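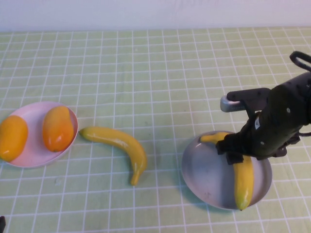

Home Syllabus Handouts Office Hours Contact

Handout 3: Reading a Recruiting Timeline
Posted 08/12/2025 by Tharindu Akanda

Welcome back, everyone, and thank you for the lively discussion last time (I'm still getting emails about it, which makes me very happy). This week we move from the business of ticket sales to something many of you have asked for since the first class: how a college football program puts together a recruiting class, and how a reporter or a staff member keeps track of it all without losing their mind.

Words we'll be using

An offer is a coach telling a player there is a place for him. It can be made in a living room, over the phone, or in a message at eleven at night, and it isn't binding on anybody. A commitment is the player saying yes, also out loud, also not binding. The signing is the part with paper. Please keep these three apart in your written work! I read a lot of drafts last year where a player "signed" in one paragraph and was "still weighing his options" in the next, and I had to go back and figure out what the writer meant.

You'll also hear "soft commit," a phrase I don't love. It usually means that the player has said yes and is still taking calls. If you use it, tell the reader who says the commitment is soft. A rival coach and the player's own mother will give you very different answers.

Our practice case

We'll work with the Paisan packet, which follows one made-for-class program through a full cycle. The staff began with a list of 138 names, made offers to 115 of them, and had 13 commitments by the end of September. Bring the packet with you, and bring a pencil too, as you'll be marking it up. When you first look at those numbers the gap seems enormous, and it's fair to wonder what all those offers were for. Hold on to that thought. Charoen Pongsiri spent years in a recruiting office before he came to teach with us, and he'll be visiting to talk through how a staff decides which offers it would really honor on a given afternoon.

Before class, please do the following:

1. Read the packet through once without taking notes, just to get the feel of the year.

2. Go back and draw a timeline for one player, from first contact to signing. Jalen Yazzie's timeline from last term is in the course folder if you'd like to see how much detail I'm hoping for (quite a lot, but his handwriting is small, so it fits on one page).

3. Mark every point where the coaching staff changed. Position coaches matter more than students expect. A young cornerback may talk to the head coach a handful of times and to his position coach every week, so when that coach takes another job, the whole thing can wobble.

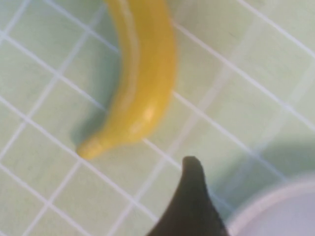
4. Write one paragraph, no more than a page, on the moment you think the player's decision was most at risk, and point to the line in the packet that makes you think so.

If you get stuck on step 3, Sunee Nakpan is running the help hour again and knows the packet better than I do. Late work goes in the folder outside my office, same as always.

Recent handouts
Handout 2: Season Tickets and Who Buys Them
Handout 1: How an Athletic Department Is Organized
Notes on Interviewing Coaches
Reading List, Part One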